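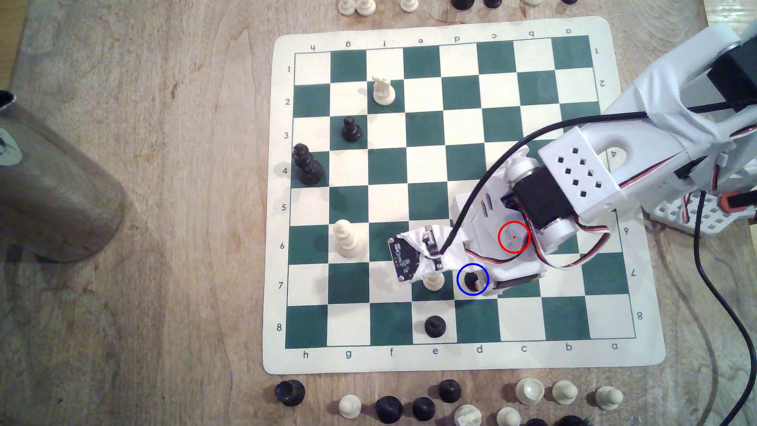
Put the kettle on, Jaqueline Camacho told me, because there was a whole evening of chess left on that board and she meant to enjoy every minute of it.

I put the kettle on. I had been playing at Carrillo for only 5 weeks, and I was already hopelessly in love with it – the tea, the arguing, the green and cream mat that went flat on the table if you smoothed the corners with your palms. My grandfather had taught me on a board with no letters at all. I still read the ranks aloud under my breath, like a kid with a new book!

"You're looking at my pawn," she said.

"I'm looking at all your pawns."

"The one by itself. Everybody forgets a pawn when it's off on its own. I lost the October final at Nakico to one of those, and I've loved them ever since."

I leaned in until my nose was nearly over the kings. She was right, of course. I'd spent 31 moves fussing over the left side, and I hadn't given the other a thought. 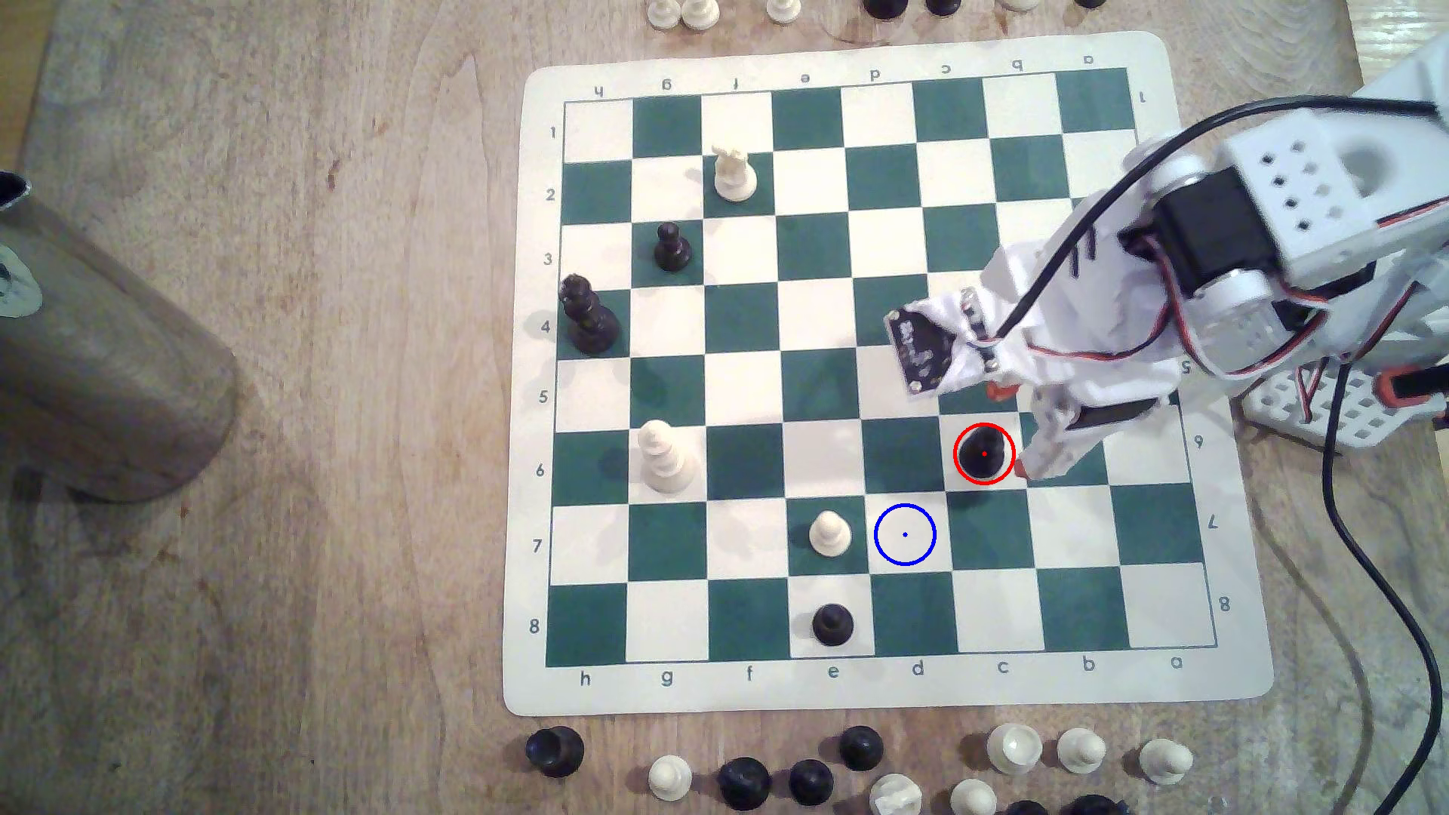 Black pawn circled in red, d7 in blue.

"Well?" said Jaqueline.

"Give me a second," I said, and pulled my chair closer.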